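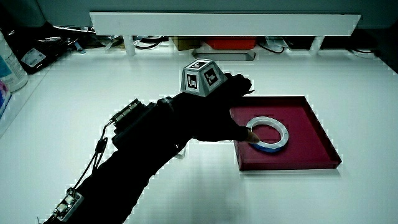 Handschuh mit Markerblock, Klebebandrolle im roten Tray.

Hadiline – README

Aufzeichnungen für den Greifarm in unserer Gemeinschaftswerkstatt. Der Arm soll lernen, Klebeband zu holen. Bisher holt es der Mensch.

Inhalt: 1026 Durchgänge, 2 Objektklassen, 3 Marker pro Pose, soweit sichtbar. Ziel sind 2000 bis August.

Bekannte Macken:
- Kabel am Unterarm zieht, wenn man sich beeilt. Also nicht beeilen.
- Tisch spiegelt. Er bleibt trotzdem, er war gratis.

Fragen an Covadonga Bravo, bitte nach dem Kaffee.

Zuletzt aktualisiert: 18. Juli
3 Kommentare · 2 Mal geteilt

Ähnliche Projekte
Witham
Cantero
Vodireck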